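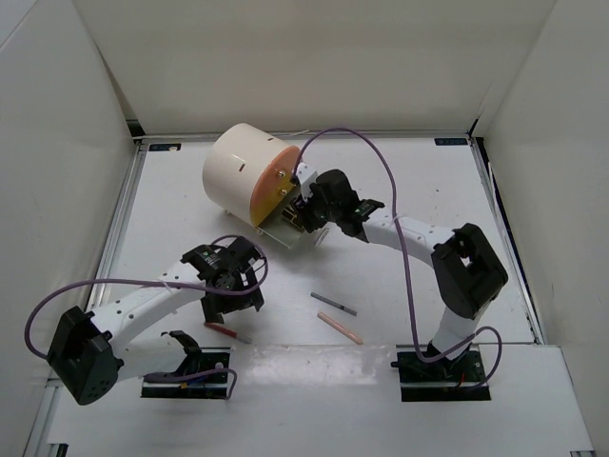
A training record is the document in which a trainee sets out, period by period, the work performed during a placement and the instruction received. It is separate from the attendance sheet, and it is separate from the final report. I have read a considerable number of these records over the years, first as a workplace supervisor at Jatent and later as an outside reader for the placement program in Clomlow, and the same weaknesses appear in most of them. Entries are too general. A trainee assigned to a white-walled enclosure with two robot arms mounted on the floor panel will write "worked on robots," and a reader who has never visited the workplace cannot tell whether the trainee wired, measured, cleaned or watched. An entry stating that the trainee removed the left arm from its black mounting plate, refitted it and had the work checked by the supervisor takes one more line and can be assessed.

The remarks that follow are my own and do not replace the instructions issued by any employer or college. Where the two differ, the trainee should follow the instructions.

When to write

Entries should be made on the day of the work. The Clomlow program permits a delay of up to 4 working days, and many trainees treat this as the normal interval. I advise against it. Records written in batches are easy to recognize: the same verbs are repeated, the hours are all round figures, and tasks drift from one date to another. Supervisors who sign such pages are often asked later to confirm details they cannot recall.

A trainee who has missed several days should say so in the record and complete the entries as well as memory allows, with the date of writing shown beside the date of the work. This is acceptable. Backdating is a serious matter, and at Sterkine it was treated as grounds for ending a placement.

What an entry should contain

Each entry should name the task, the equipment or material used, the person who gave the instruction, and the part the trainee carried out alone. The last item is the one most often missing. Assessors do not expect a first-year trainee to work alone for much of the day, and there is no penalty for writing "observed" or "assisted." A record in which every task from the first week onward is claimed as independent work will raise questions at the interview.

Abbreviations used inside the company should be written out in full at first use. Order numbers and customer names should be left out altogether. I recall one otherwise excellent record from a trainee at Kaewsai that had to be returned because nearly every page identified a customer, and the trainee spent most of May copying it out again.

Faults and mistakes belong in the record. If a part was damaged or a measurement had to be repeated, the entry should state what was done about it. Trainees are understandably reluctant on this point, and some supervisors encourage them in that reluctance. My own view is that a record without a single error in it tells the assessor very little.

Signatures

The supervisor should sign at intervals of no more than 30 days. The signature confirms that the tasks took place as stated. It does not confirm the quality of the work, for which there is a separate form. Trainees who change departments should obtain a signature before the move, as a former supervisor may be on leave or on another shift when the page is eventually presented.

Elīna Grigaitė, with whom I shared the reading duties for several intakes, used to ask for the supervisor's name in block letters under each signature. The program later adopted this as a rule. It has saved a great deal of correspondence.

If a supervisor declines to sign, the trainee should ask for the reason in writing and inform the placement office promptly. It is not advisable to ask a colleague of the same grade to sign instead.

Paper or electronic

Both forms are accepted in Clomlow. The electronic form has a limit of 3,814 characters per weekly page – a figure for which I have never been given an explanation – and longer text is dropped when the page is saved. Trainees who type their entries elsewhere and paste them in should read the saved page to the end before closing it. Paper records should be kept in ink, with corrections struck through once so that the original wording remains legible.

A copy should be kept in either case. The placement office retains records for 90 days after the final interview and then destroys them. I receive several letters each year from former trainees who need proof of practical training for a new employer and have nothing to show. I am not able to help with these requests, and neither is the office.

Length

I am asked about length more often than about any other matter. Half a page for an ordinary day is sufficient. A day spent entirely on one repeated task may be covered in two or three sentences, provided the task is named. Photographs and printed diagrams should go in the appendix, numbered, with a reference to the relevant entry.

Paweena Chareonsuk wrote to ask whether safety briefings should be entered as training hours. They should, including the short ones held at the start of a shift, and the subject of the briefing should be given. I had intended to cover the final interview as well, but the revised guidance has not yet reached me, and I will return to that subject once I have read it.

Posted September 23, 2020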